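Home | Floor notes | Rota | Parts | Archive

Workshop notebook, Fri 5 April
Housekeeping trial, Rasova guest house

Second week with the two-arm unit on the litter round. Writing this up while I still have the handover sheets next to me.

Scope hasn't changed. The unit picks litter off the carpet and puts it in the bin. Beds, lamps, dusting, bathrooms and anything a guest might have left on furniture stay with the room staff. Danylo wanted that in writing, so it's on page one of the handover sheet now, and the sheet goes with the key.

Small rooms are the slow ones. Between the bed and the sofa there is one strip of carpet, and both arms have to work in it. We settled on left arm at the bin, right arm for the picking. A bottle, a crumpled wrapper and a flat bit of paper all want a different approach, and the soft wrappers are where I spend most of my tuning time. 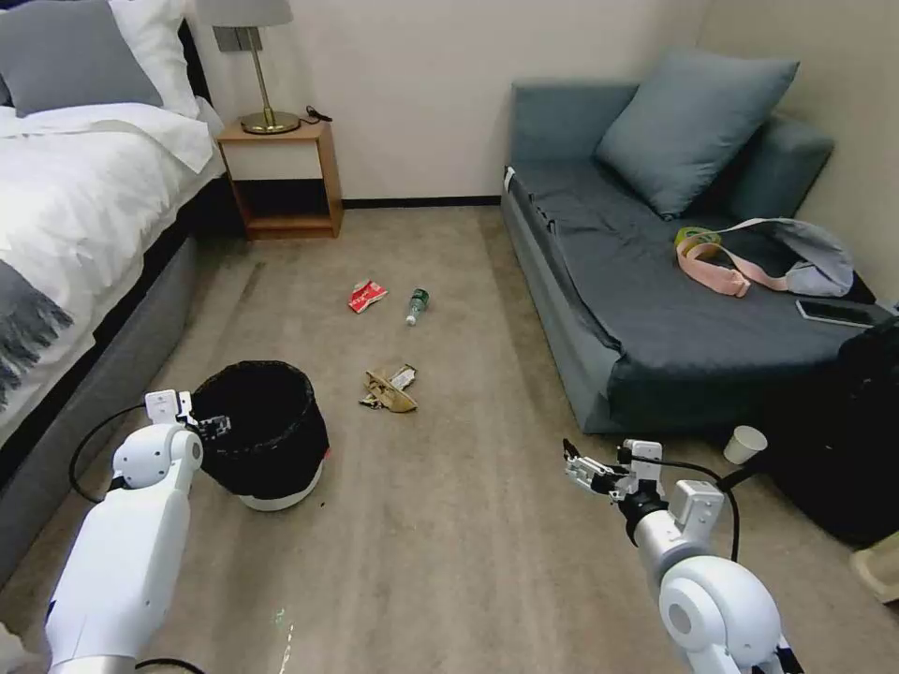 What the room staff say

Talked to the morning shift for 15 minutes before they went up. Main points, in no order:

The bending is what they want rid of. Two of them have bad knees and said so without my asking.

They don't like waiting in the corridor for it to finish. Fair. We changed the order so the unit goes in while they strip the room next door, then they swap. That also means the person who does the beds now does them in a different order from the one she has used for years, and she is not happy — I wrote that down as an open item.

Someone has to check the sofa before the unit starts. A strap hanging off a seat cushion is close enough to the floor that I don't want to leave it to the software. The check is on the sheet with a box for initials.

Who empties the bin at the end was not assigned to anyone. For now it's whoever signs the sheet.

Grip settings

Backed the closing force down on the right gripper for snack wrappers. Coming in from above at a slant works better in my hands than coming in flat. Log is at 3,372 lines and I've read maybe a third of it. Will filter by item type next week, wrappers first, then bottles.

Cable on the right wrist: keep the loop as it is. If you re-tie it shorter, tell me.

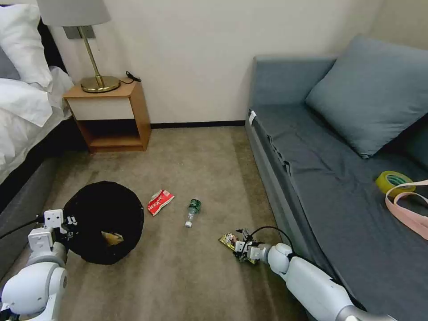

Magdolna Győri thinks we have the staffing question backwards. She told me over lunch that if the round saves time, the hours should stay with the same people and go into the rooms that get rushed, and that this should be agreed before September, when the rota is redone. I said I'd put it in the notebook, so it's in. I don't set the rota but I agree with her.

To do
- Filter log, wrappers first
- Ask Skondton for 2 spare finger pads
- Move the sofa check to the top of the sheet
- Sit down with the morning shift about the bed order

Comments (3)

Danylo Hordiienko: Sheet is updated. I put the sofa check above the bin line. Please use the new one and throw the old copies out.

Magdolna Győri: Thanks for writing it down. I'd add that the swap only works when two rooms next to each other are free. On a full floor they aren't.

nightshift_r: Can the initials box be bigger

Cleltton floor notes | Contact: workshop desk | Internal use | Back to top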